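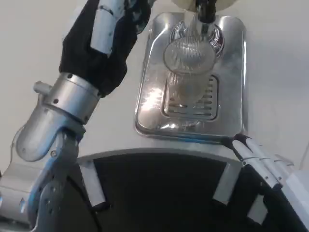 4.2 Handling the strainer

Of all the things we asked the two-handed system to do, the strainer was the one I worried about most. Cups are easy by comparison. They're roundish, they stay put, and if you grip one a bit low or a bit high it doesn't much matter. A fine mesh strainer is light, it tips if you nudge it, and it has to end up with its opening under a spout that you can't move. We'd had a fair amount of trouble with it in the Tedura pilot, where the policy would happily reach for the rim and then shove the whole thing sideways.

So for the Trulau policy we changed what counts as a good grasp. In the pilot a demonstration was kept if the strainer finished in the right place, full stop. In October we went back through the recordings and dropped every one in which the operator had regrasped more than once, even if the final result was fine. That left us with 200 demonstrations for the drinks station task, 38 of which start with the strainer already sitting in the mouth of a glass on the drip tray, as in Figure 3 (top). I was nervous about throwing away that much material (it had taken ages to collect), but the smaller set gave noticeably smoother reaches and I wouldn't go back.

The glass brings its own headache. Its walls barely show up against the drain grate, and the tray throws back bright spots of light that the depth estimate doesn't like at all. We tried masking the glare and it made things worse, as the mask tended to swallow the edge of the cup too. In the end we fed the policy plain colour images from the head camera plus the joint positions of both arms, and left depth out altogether. It's a bit unfashionable, but it was the most reliable of the input sets we compared.

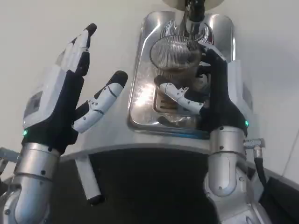
Figure 3. The drinks station task seen from the head camera. Top: strainer resting in the glass, left hand raised near the dispensing head. Bottom: right hand holding the strainer at the recess, left hand open.

Our main question was whether the fingers should be controlled one by one or through a handful of shared grasp shapes. The shared version, which follows the scheme we used in Zolow, squeezes each hand down to 6 numbers, and it trains much faster. It also does very well on cups. With the strainer it struggles, and the bottom part of Figure 3 gives a good idea of what we're asking for: the black fingers are wrapped round the rim and handle while the thumb reaches out underneath, so the two sides of the hand are doing quite different jobs. The shared shapes want to bring the thumb in along with the fingers, and in our trials that was usually the moment the mesh tilted. Letting the thumb have its own 2 extra values fixed most of this, and we kept that arrangement for everything reported from here on.

I should say something about the idle hand as well. We didn't penalise it for moving, and early versions of the policy let it drift into the path of the working arm. Adding a weak pull towards an open, raised posture was enough to keep it out of the way - a cheap trick, but it cost us nothing in task time. We haven't tested whether the same pull would get in the way on tasks where both hands have to hold the same object, and I suspect it would need loosening there. Section 4.3 looks at what happens when the machine is shifted on the counter between demonstrations and testing.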